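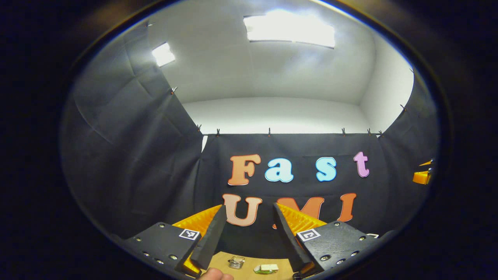
Right, week two of showing the robot things by hand. Thread, typing fast, bus in 15

You hold the gripper yourself and just do the job. Squeeze, move, let go. No joystick, no headset. Then do it again. And again

Target is 500 goes per task by end of the month. Aravind Pillai set that number, Aravind is not the one with the sore thumb

Biggest lesson so far – slow down. My first lot from May were all far too quick, looked fine to me, useless for training. Binned the lot

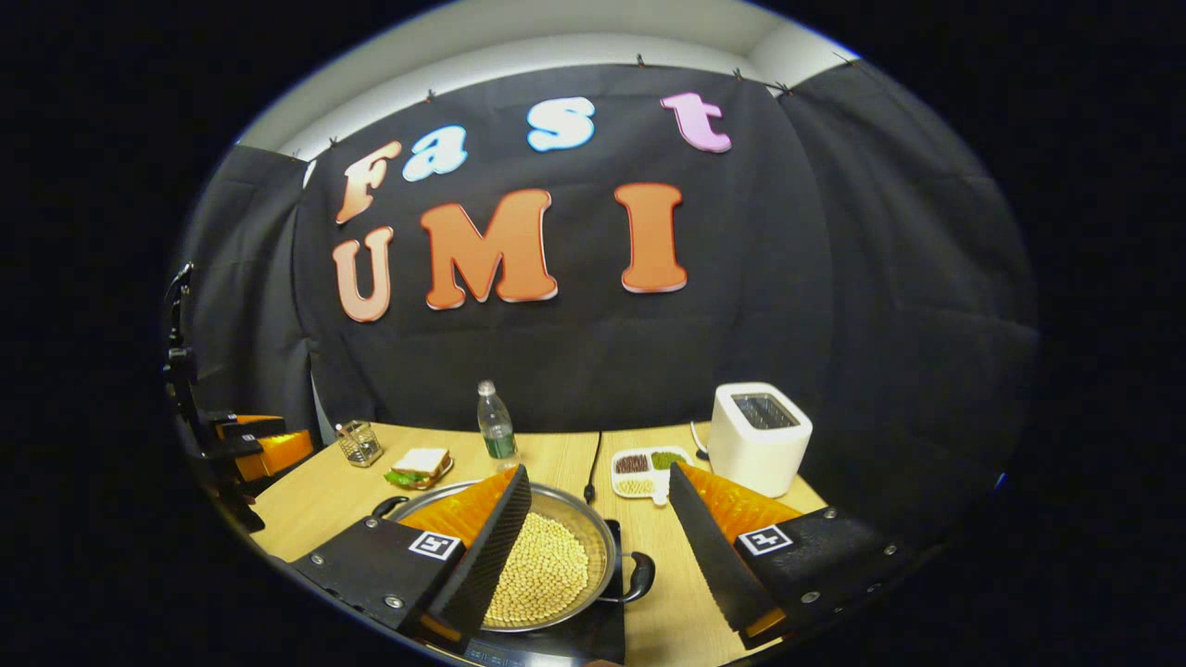 Second lesson, vary it. Start from the left, start from the right, come in high, come in low. If every go is the same teh robot only learns that one go

Beans are harder than blocks btw. A block stays a block. A heap is a different shape each time you touch it

Damilola Chukwu does hers standing up and her paths are so much smoother than mine. Trying that tommorow

Also keep both markers on the fingers clean!! Thumbprint on one and the width reading goes all over the place

Someone asked about remote control instead. Tried it at Handcombe, fine for big slow stuff, but I couldn't feel a thing through it. By hand I know when I'm squeezing too hard

Bus. More later if anyone wants the boring bits about calibration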